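Derska kitchen pack for Tokex sim, worth the license?

gridlock_7
October 3, 2026
Has anyone run the Derska pack on a single GPU? List price is 205 per seat. I need sink pick-and-place, rigid objects only.

pmasse
Running it since September. The sink scene loads with a plate, an eggplant-like item and a banana in the basin, and the grooved drainboard is in view. Seeds reproduce. I ran 1000 episodes of eggplant removal without a crash.
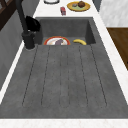
My complaint is contact. The plate rim uses a coarse collision mesh, so grasps near the edge fail more than they should. Expect to replace it.

torque_ripple
Disagree on the mesh. Defaults in Tokex set the contact margin too high. Drop it and the rim behaves. Kolach has the same issue with the same fix.

pmasse
Tried that. Two objects then jittered at rest.

torque_ripple
Which solver? Lopes build 2050 changed the substep count.

pmasse
An older one. Will rerun.

gridlock_7
Does the license cover headless nodes?

torque_ripple
One seat, 2 nodes. Extra nodes are billed separately. Ask for the trial key first.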